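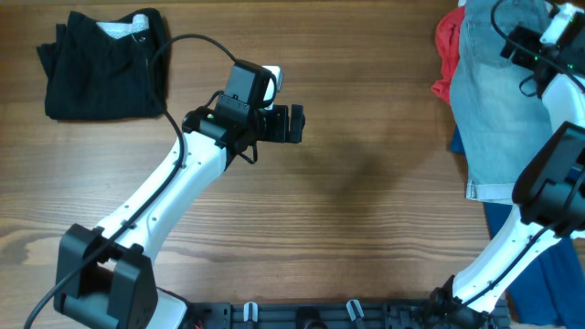 Wäschefalten

Wäschefalten (auch Zusammenlegen, regional Zusammentun) bezeichnet das Ordnen von Kleidung und Haushaltstextilien zu flachen, meist rechteckigen Paketen. Letzter Arbeitsgang der Wäschepflege, nach dem Trocknen und ggf. Bügeln. Abzugrenzen vom Rollen und vom Aufhängen auf Bügeln.

Unterlage

Gefaltet wird auf Tisch, Bett, Bügelbrett oder freihändig vor dem Körper. Ein Tisch aus Holz hat sich im Haushalt gehalten: glatt, hart, in Hüfthöhe. Bei rauer oder splittriger Oberfläche bleiben feine Maschenwaren hängen, deshalb früher oft ein Laken darunter. Helle Fussel auf dunklem Stoff sieht man auf brauner Holzfläche schlecht, auf dem Kleidungsstück selbst um so besser.

Grundform

Oberteile: Vorderseite nach unten, Seiten zur Mitte einschlagen, Ärmel zurücklegen, dann von unten ein- oder zweimal quer. Die letzte Falte bildet die Stirnkante. Sie sollte gerade liegen, die gegenüberliegende Seite darf ungleichmäßig sein. Im Schrank zeigt die Stirnkante nach vorn.

Hosen längs aufeinander, dann dritteln. Handtücher je nach Brett. Spannbettlaken siehe dort.

Schwarze und dunkle Textilien

Gelten als schwierig. Nähte und Säume heben sich kaum ab, Vorder- und Rückseite werden leicht verwechselt, Falten erkennt man nur am Glanz. Üblich ist das Arbeiten bei seitlichem Licht. Orientierung geben Etikett, Kragen oder ein abweichender Innenstoff. Auf links gewaschene Stücke werden vor dem Falten gewendet, manche Haushalte lassen sie aber absichtlich auf links, um den Farbton zu schonen.

Häufige Fehler

Überstehende Zipfel: meist ein Ärmel oder Saum, der beim Einschlagen nicht ganz mitgenommen wurde. Abhilfe: Stück noch einmal öffnen, Zipfel nach innen, neu schließen. Einfaches Unterstecken hält im Stapel nicht.

Runde Seiten: entstehen wenn der Stoff über die Lage hinweg geschoben statt gelegt wird. Bei dicken Stoffen kaum zu vermeiden.

Wulst im Inneren: Kapuze, Taschenbeutel, Futter. Vorher glattstreichen.

Regionale Besonderheiten

In Prindau war bis in die Nachkriegszeit das Falten »auf Buch« verbreitet: zwei Hälften gegeneinander, die offene Seite nach links. Ruth Bickerstaff beschreibt in ihrer Sammlung zur Hauswirtschaft des Ortes 43 Benennungen für Falt- und Legearten, darunter 4 allein für das Taschentuch. Clive Pearce hält einen Teil davon für Doppelungen aus den Nachbardörfern. Die Frage ist offen.

Hilfsmittel

Faltbretter aus Pappe oder Kunststoff, mit beweglichen Flügeln. Das Modell Clultik der Firma Bototero lag dem Format der hauseigenen Regalkästen zugrunde und wurde in zwei Größen verkauft. Wäschereien verwenden auch Falttische und Mangeln mit angeschlossener Legevorichtung.

Literatur

Ruth Bickerstaff: Legen, Schlagen, Stapeln. Hauswirtschaft in Prindau. Verlag Ševčík, 2. Auflage.
Clive Pearce: Anmerkungen zu Bickerstaff. Ebenda, S. 73 ff.

Siehe auch: Bügeln, Mangel, Spannbettlaken, Wäscheschrank

Zuletzt bearbeitet: 2. Nov. 2013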